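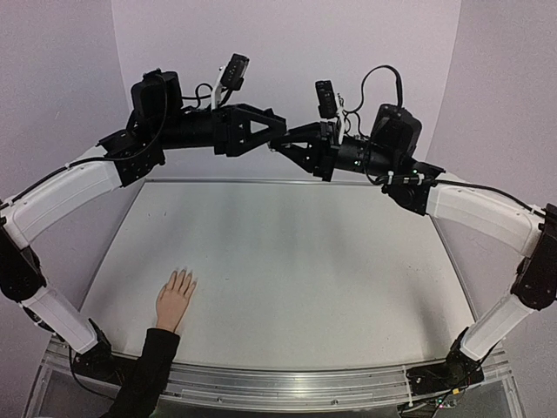
26 novembre 2023

Kit deux bras Wemach, suite de l'essai. Franchement je l'aime bien, ce kit ! Les deux bras sont bridés aux coins avant du cadre et on arrive à amener les pinces presque nez à nez au centre — c'était ma grosse crainte avec la table de 70. Côté câbles, j'ai remis des colliers blancs le long des segments (ceux de Truswood, ceux du kit cassent). La notice, par contre, quelle plaie : page 20, le schéma du poignet est à l'envers.

Devis reçu : 1227 euros avec l'extension de garantie. Rustby est moins cher mais sans capteurs. Je relance Wemach pour un prix avant décembre.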